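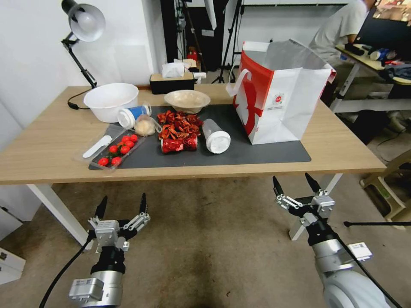
2 min read

So I've started selling chutney by post, and I have opinions about cardboard now.

A bit of background for anyone new. I make chutney in a kitchen that is far too small for it, and until last autumn I only sold it at the market in Handen, where people carried their jars home themselves and any breakages were their own problem. Then I opened a little online shop, got 49 orders in the first month (I'd hoped for ten!) and found out how hard it is to get a glass jar from one end of the country to the other in one piece.

My first boxes came from Adow. Lovely people, quick delivery, and the boxes looked perfectly sturdy when they arrived flat. Single wall, though, and I'd bought 322 of them before I'd posted a single one. Please don't do that. Two jars in a single wall box is fine if you pad it well, but four jars is asking for trouble, and I had a very sticky parcel come back to me with a polite little card on the front.

I tried more bubble wrap, which helped a bit and made me feel guilty. I tried shredded paper, which got everywhere (I'm still finding it in my slippers) and settled in the van, so the jars ended up knocking together at the bottom anyway. A reader suggested popcorn. I ate the popcorn.

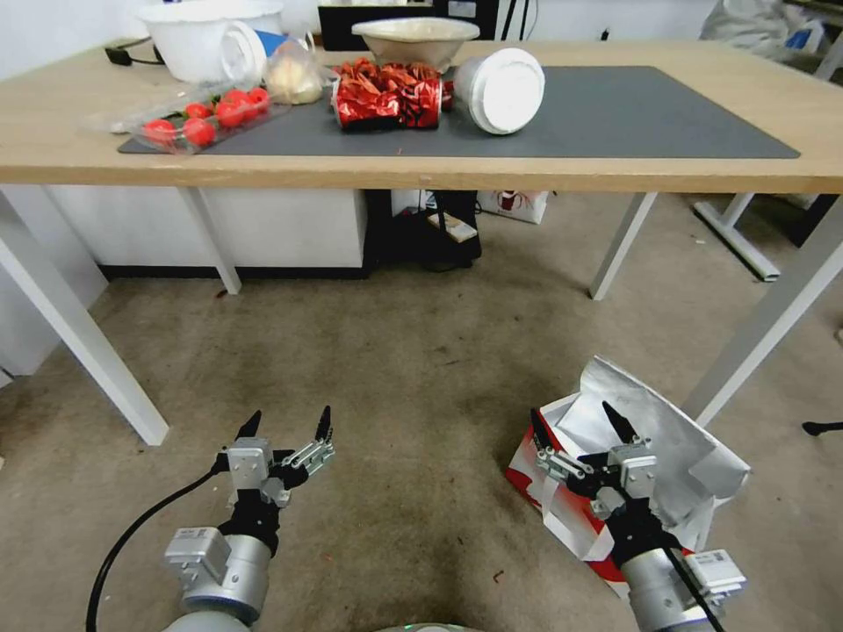
Philippa Wren

What sorted it in the end was a double wall box from Zidari with a card divider that slots inside. Each jar gets its own little cell, there's a folded pad top and bottom, and when I shake the whole thing next to my ear I can't hear a peep. They cost more, obviously, and they take up half the spare room, but I've posted loads since December and only lost one lid.

Tape matters too! I'd been using the cheap brown stuff that splits down the middle when you pull it, and I've switched to the gummed paper kind you have to wet first. It smells faintly of old envelopes and I love it. One strip along each seam, a bit extra over the ends, and it goes in the recycling with the box.

Oh, and weigh the parcel after it's packed. I'd been working out postage from the jars alone, and my packing for a small box comes to 873 grams once I've got carried away with the padding, so for weeks I was paying a surcharge on nearly everything.

I still have a great stack of the Adow boxes under the stairs, so if you order fudge from me this year, that's what it'll be coming in. Next job is labels, as mine smudge if anyone so much as breathes on them. If you've got a printer you don't hate, tell me which one in the comments.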